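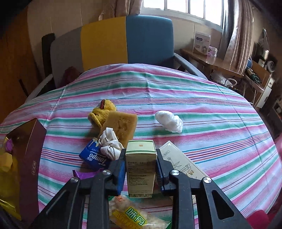

Minutes of the June get-together, Dutura residents' swap table

Present: me (taking notes, so blame me for the spelling), Lesego Mofokeng in the chair, Raed Issa, and the usual crowd from the Starnatau side of the building. Apologies from the Du Plessis family, who are away until Saturday.

1. Last time's minutes
Agreed, once Raed had his surname put right on page 2. Sorry again, Raed!

2. The odds and ends table
We spent far too long on this one, but it was good fun. Lesego wants the small bits kept together on the round table with the striped cloth, and everyone liked that. The cloth stays, creases and all - I offered to iron it and was told not to fuss.

Tissues: the Tempo ones are fine to put out. Raed asked if we could have a little dish for them and Lesego said she'd look at home.

Sponge: goes to whoever is on washing up.

Soft toys: Lesego would like them on a chair of their own, so the little ones can reach. I said the yellow one could stay on the table for now as it cheers the place up. Carried, with some grumbling.

Small boxes: keep the lids shut and stand them upright. If you can't read what is printed on one, ask before you take it home (several of us can help with the Chinese).

3. Wrappers and carrier bags
Sweet wrappers go in the bin, please, and not back on the cloth. Plastic bags were a longer chat. Raed would keep every one of them, I'd keep a few, and Lesego wants them folded flat in the drawer under the kettle. We went with the drawer.

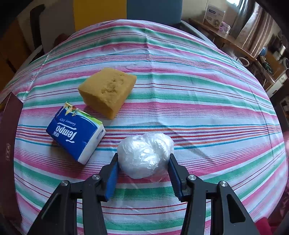
Where do I put a plastic bag if the drawer is full?
Hang it on the hook behind the door of flat 302 and Lesego will sort it out.

4. Money
We have 300 in the tin, and around 40 of that is promised to Sokel for the shelf brackets. Raed will pay them when he picks the brackets up.

5. Anything else
Someone left a blue umbrella in the hall - still there, come and get it. Tea was lovely, thank you to the Starnatau lot for the biscuits.

Next meeting same room, 7 pm, and Raed is bringing the milk.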